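Ticket 613: Letter and number blocks, set doesn't match the contents card
Opened by: Abundio Cervantes
Product: Bernlow mixed block set
Status: open, waiting on Nassar (the shop)

Right, so I finally got the games out and tried to match the blocks to the card that came in the bag. The card says you should be able to spell every word on the list, and PEAR is the one I wrote up on the little whiteboard to start with. I can't find a P anywhere! I tipped the lot out on the marble-look floor with the folding chessboard and the playing cards and had a proper look.
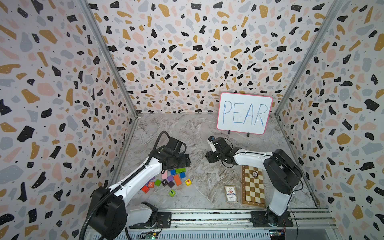
Fourteen blocks out, with the chessboard, the cards and the PEAR board at the back.

Things I've tried so far:

Turned the plain ones over in case the letters were underneath. The two I picked up were blank on every side, so I stopped there.

Checked the Jesberg tin we keep the dominoes in. No blocks, one old button.

Emailed Nassar with order 272 and got the automatic reply (45 minutes on hold before that, lovely music though).

They've now asked which characters I do have. There's an A, an X and an O on orange, a K on dark brown, a 5 on light blue and a 9 on a darker blue. The 9 has a line under it so you don't read it as a 6, which I think is a nice touch.

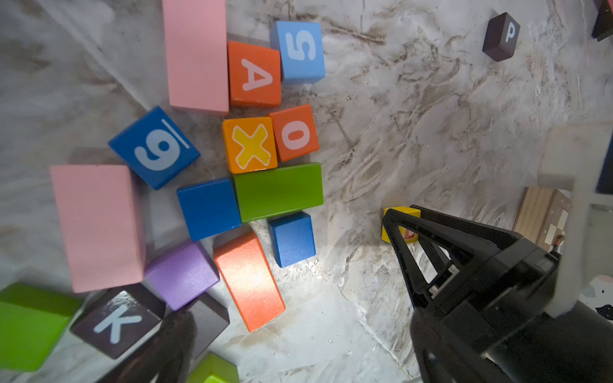

Page last changed: June, 16:20 by A. Cervantes

The plain ones are lovely too, especially the long pink ones and the bright green, but they're no help with spelling. My guess is somebody packed the card from the Akness alphabet set in with a mixed bag. If so, I'd be happy with just the right card, or a P, an E and an R in the post!

Nassar want the code off the bag next. I'll dig it out of the recycling tonight and add it to the ticket.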